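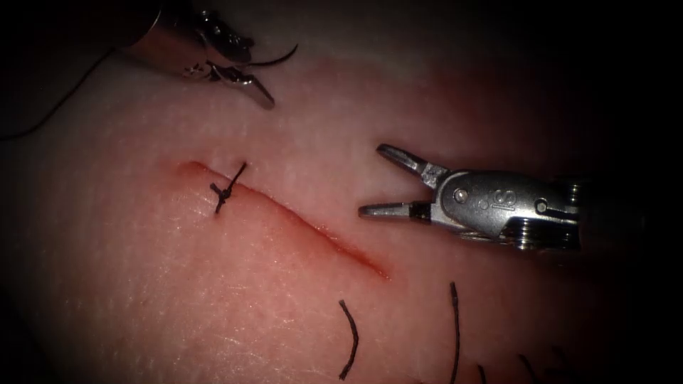 Frage: Wie weit setze ich die Stiche auf dem Nahtpad auseinander, und wie lang dürfen die Fadenenden nach dem Knoten bleiben?

Hallo in die Runde, ich übe seit Juli zu Hause Einzelknopfnähte auf einem Hautpad von Wondier, das ich mir gebraucht besorgt habe. Meine Knoten halten inzwischen ganz ordentlich, aber die Naht sieht am Ende immer so unruhig aus, mal zu eng, mal klafft es dazwischen. Im Begleitheft steht dazu leider gar nichts, da geht es nur um die Reinigung. Ich nehme schwarzen, geflochtenen Faden und einen geraden Schnitt, den ich schräg über das Pad lege, weil mir das von der Hand her am besten liegt. Über Tipps freue ich mich sehr, gern auch für ganz Langsame wie mich!
Gefragt am 28. September 2021

Antwort 1 (hilfreichste Antwort)

Als Faustregel zum Üben: Der Abstand von Stich zu Stich ist etwa so groß wie die Strecke vom Einstich bis zum Ausstich quer über den Schnitt. Stichst du also 3 mm neben dem Wundrand ein und auf der anderen Seite 3 mm daneben wieder aus, dann kommt der nächste Stich nach 6 mm. Die Fadenenden lasse ich bei geflochtenem Material ein paar Millimeter stehen, so dass man sie mit der Pinzette gut fassen kann, aber nicht so lang, dass sie in den nächsten Knoten geraten. Das ist mir am Anfang ständig passiert, und dann sucht man und sucht man, welches Ende nun wohin gehört.

Gegen das Unruhige hilft mir, die Einstichpunkte vorher mit einem feinen Stift anzuzeichnen, auf beiden Seiten, immer schön gegenüber. Nach einer Weile lässt man den Stift von ganz allein weg. Und bitte nicht zu fest zuziehen! Die Ränder sollen sich berühren und dürfen ruhig ein klein wenig hochstehen, aber wenn sich das Material zwischen den Stichen wellt, war es zu viel. Bei den weichen Pads merkt man das schneller als bei den festen, ich habe mein altes von Skireo deswegen ganz gern behalten, obwohl es schon ziemlich zerstochen ist.

Antwort 2

Ich fange immer in der Mitte an und halbiere dann die Lücken, das geht bei langen Schnitten besser als von einem Ende zum anderen. Viel Erfolg

Antwort 3

Der ersten Antwort kann ich mich nur anschließen, möchte aber noch etwas zum Faden sagen, weil der Fadenrest ja auch die Ruhe in der Arbeit stört. Ich habe früher viel zu lange Stücke genommen, 80 cm und mehr, und war dann dauernd damit beschäftigt, die Schlaufe irgendwo aus dem Weg zu legen. Jetzt schneide ich mir kürzere Stücke zurecht und ziehe den Faden beim Durchziehen so weit durch, dass auf der anderen Seite nur ein kurzes Ende übrig bleibt. Damit knotet es sich mit dem Nadelhalter viel bequemer, und man verbraucht auch weniger.

Ach ja, und die Schlingen abwechselnd legen, einmal zu dir hin und einmal von dir weg, sonst rutscht der Knoten gern wieder auf. Den fertigen Knoten ziehe ich dann noch auf eine Seite neben den Schnitt, immer auf dieselbe, das sieht gleich viel ordentlicher aus. Liebe Grüße und weiter so, das wird schon!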